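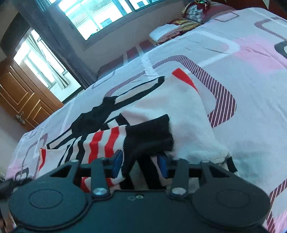 Off-white sweater with the black cuff and red stripes, on the bed in the back bedroom, one sleeve folded across the front.

Vieira Knitwear Loan Closet
Progress report to the Useck Fund, through the end of October
Prepared by Olga Coelho

Hi Custódio,

You asked for a short one this time, so I'll try, but you know me and sweaters!

The closet now holds 241 pieces, all washed, labeled and entered in Vostix. When we sent the last report we were still working out of trash bags in the hallway, so this feels huge. The back bedroom at the Vieira house is our sorting room now, and the bed is the sorting table. I know the proposal said we'd buy a folding table. We tried one on loan and it was too narrow for anything bigger than a child's cardigan — sleeves hanging off both sides — and everyone drifted back to the bed anyway. I'd like to move that line of the budget over to storage, if you're okay with it (more on that below).

The sweater at the top is one of my favorites from this batch. It has a big black knitted design across the body, bold red stripes by the cuff and wavy black ones next to those, and there's more red up at the shoulder. The ribbing is very fine. I don't know who made it and there's no label inside, so in Vostix it's down as "maker unknown," which is a sad little phrase for such a loud sweater.

It's also a good one for talking about folding, and I promised you an update on folding. We used to do sleeves to the back, then in half, like in a store. With thick knits you get a lump in the middle and the pile slides over. Now we fold the sleeves across the front, one at a time, with the cuff left showing. Borrowers look at cuffs first. They want to know if they're stretched or frayed, and if they can see one without pulling the whole stack apart, the stack stays a stack. White pieces with dark trim get a sheet of tissue under the trim before they go in a box. I'd love to say we thought of that ahead of time, but we lost a very nice cream vest to a navy collar in the spring.

Loans. We had 31 households borrow this period, up from 19 in the one before. Most took more than one thing. Coming back has been the slower part, and 13 pieces are overdue as I write. I've called everybody and I'm not worried, it got cold early and people are wearing them. I'd still like to add a reminder message through Vostix before the holidays, and that's free with the plan we already have.

Mending is behind. We have plenty of people happy to sew on a button and very few who can pick up a dropped stitch in a patterned sleeve. I've been doing those myself after supper and I am not fast. Part of the workshop money is still unspent, and I'd like to use it for two evening classes in January on repairing colorwork, with the spots going first to people who'll take a few pieces home to mend.

Storage is the other thing. The Stokerar boxes you paid for have been great for the light stuff, but the lids won't close over heavy sweaters unless you squash them, and then the ribbing comes out creased. The deeper size would fix it. That's where the folding table money would go, and it covers the boxes with a bit left for cedar blocks.

So what I need from you is a yes or no on moving the table money, and a yes or no on the January classes. The receipts are in the usual folder, including the one for tissue paper that I forgot last time (sorry!). If you want to come by and see the room, mornings before 11 are best. Wear something old, everything in there sheds.

Olga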